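In praise of the second-hand toaster

Every few years I fall in love with an ordinary object, and this time it is the toaster. I mean the plain sort with two slots and a lever. Ours came from a charity shop in Paston, it has made breakfast for our household through two house moves, and I have reached the age where I want to stand up in public and cheer for it.

What set me off was a conversation at my sister-in-law's. Shanthi Chowdhury runs the repair evening at the Akanda hall, and she had just been given the tally for its first stretch: 2,232 things brought in through the door. Lamps, radios, hairdryers, a sewing machine older than my mother, and toasters by the dozen. She told me that a good many of the toasters had nothing wrong with them at all. They were full of crumbs. Someone had pushed the lever, it hadn't caught, and they had gone straight to looking up the price of a new one.

I find that marvellous and maddening at the same time. Marvellous, because it means there are perfectly good machines in cupboards all over town, waiting for somebody to pull out the tray and give it a tap over the bin! Maddening, because we have got into the habit of thinking that when a thing hesitates it is finished.

My father never thought that. He had a drawer of fuses, a drawer of screws and a biscuit tin of bits that had no name, and he treated a broken kettle the way other men treated a crossword. I used to roll my eyes at it. Now I have a biscuit tin of my own (shortbread, since you ask) and I understand the pleasure completely. You open something up with your heart in your mouth, you see how few parts there are, and the whole world seems a bit more friendly.

My argument is simple enough. Small kitchen things should be bought as if we meant to keep them, and sold as if the maker expected us to. I would like every one of them to come with a sheet showing how it comes apart. I would like the screws to be screws, the kind that fit the driver I already own. And I would like to be able to buy a single knob or a foot or a crumb tray without having to buy the rest of the machine wrapped round it.

People tell me this is a hobby for those with time on their hands. Arif Fakir, my neighbour, put it to me very fairly over the fence. He works long shifts, he has three children, and if the toaster goes at seven in the morning he wants another one by teatime. I take the point. I don't think he should be up at midnight with a soldering iron. But that is exactly why I want the repair evenings to be as normal as the launderette, so that he can drop the thing off and collect it later, and have a cup of tea if he feels like one. The council found 3,000 pounds for a flower bed by the roundabout. It is a lovely flower bed. I'd like the same again for benches and tools, please.

The other thing I hear is that old stuff is ugly. Oh, I couldn't disagree more. I love a kitchen that has been put together bit by bit, where the bowls are different colours and the pan has outlasted its original lid. My friend Karla Quezada once bought a whole matching range from Broketti in one go, every piece the same shade of grey, and within a year she was slipping in odd bowls from the market because she missed having a favourite. I was thrilled. A favourite bowl is one of life's great cheap pleasures, and you can't have one when they are all the same.

There is a practical side to this too, which is that odds and ends are easy to lend. I have lent out our toaster for a student's first week, for a wake and for a village breakfast that fed 70 people in December, and it came home each time with someone else's crumbs in it. I'd never have lent a shiny new one. I would have fretted.

So before you replace anything this year, have a look at what is already in the cupboard. Get it all out on the table and see what you have. Empty the tray, wipe the sides, check the plug and the flex, and if you aren't sure of it, take it to somebody who is. Always unplug it first, of course, and leave it unplugged while you poke about.
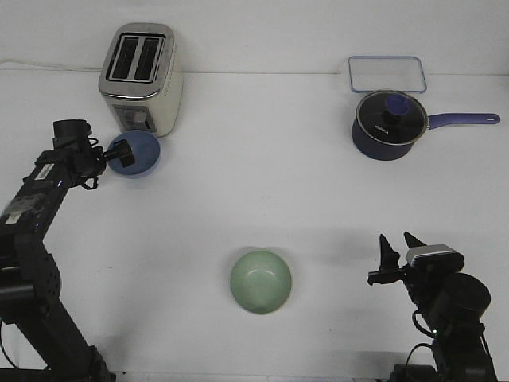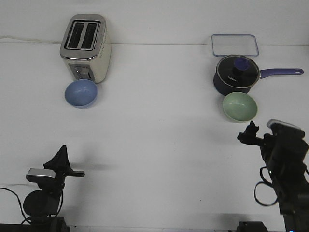 Both pictures: a two-slot toaster out on a white table with other kitchen things.

I should add that Shanthi is looking for more people who can sew, as the pile of coats is getting out of hand. No experience with toasters needed, though I can't promise you won't leave with one.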